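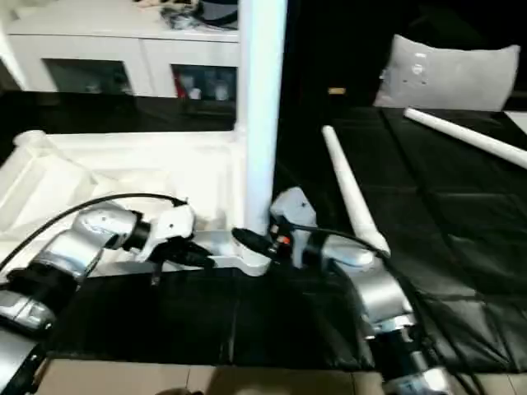
# Tech gift for a dad who returns everything?

**Loïc Hervieu**

My father turns 70 in July and has returned every gadget I ever bought him. The smart speaker went back because it "interrupted." The fitness band went back because it told him to stand up while he was standing up. I have 107 dollars, which is what was left after I returned the last thing for him.

He likes crosswords, birds, and telling me what things used to cost. He owns a tablet and uses it as a tray. My sister suggests a Widano picture frame, the kind the whole family can send photos to. Is that a good idea, or am I just going to be standing at the returns desk again with the same clerk?

**Griet De Smet**

We gave my mother-in-law the Widano two years ago and it's the only gift of ours still plugged in. Some advice, since you'll be the one setting it up:

- Do the setup at your place, then carry it over. He'll only have to join his own wifi.
- Load photos before you wrap it. 44 is plenty for a start. My husband loaded 1071, and it was weeks before she saw a grandchild, because he'd put in the whole kitchen remodel.
- Turn the motion sensor off if it's going in a bedroom. It lights up at 3 a.m. when the cat goes by.
- Decide now who gets to send pictures. We let eight people in and two of them send nothing but lunch.

Keep the box. I know you know.

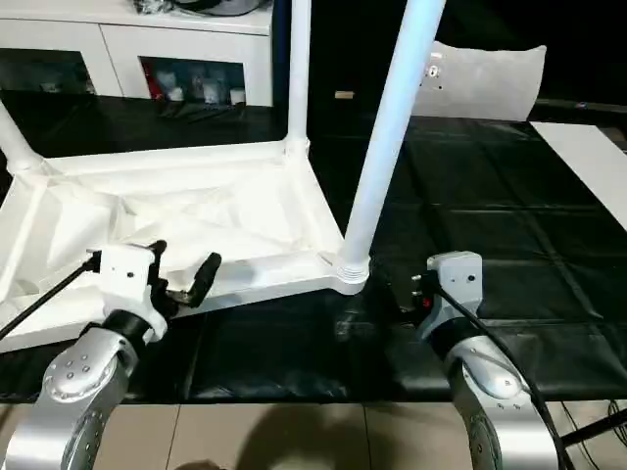
*White plastic chair, upside down on a table.*

If he's truly a bird man, a window feeder with a camera is the other choice, but the decent ones run over your budget and somebody has to fill them.

**Fares Bataineh**

get him a gift card

**Sanne Claeys**

I'd skip the frame. My dad sounds like yours and he unplugged his to charge the drill. What stuck was a plain pair of binoculars and a pocket radio with real knobs, both from Pawłowska in Dudport, and I had enough left for a crossword book. No app, no password, no update at dinner. He did tell me what the radio would have cost in 1974, for quite a while.

**Loïc Hervieu**

Thanks, all. Going with the binoculars. Griet, I asked my sister about the frame again and she has decided she wants one herself, so your list won't go to waste. Fares, he returned a gift card once. I still don't know how.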